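Repainting old furniture – wax or varnish?

trilok_b
Finished my aunt's old dresser on Thu 6 May with two coats of Plolevero wax, and oh, it feels lovely! Would you all seal it too?

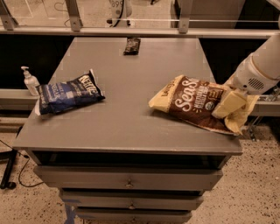

karnitz71
Wax never lasted on anything in my house, I'm sorry to say. I'd go with varnish, especially on a top like the gray one there, with scuffs showing already and chips sitting on it – greasy fingers go right through wax.

Ashok Dwivedi
Have to disagree, friend. Mine has had wax since November and wipes clean. Just buff it well and be patient with it.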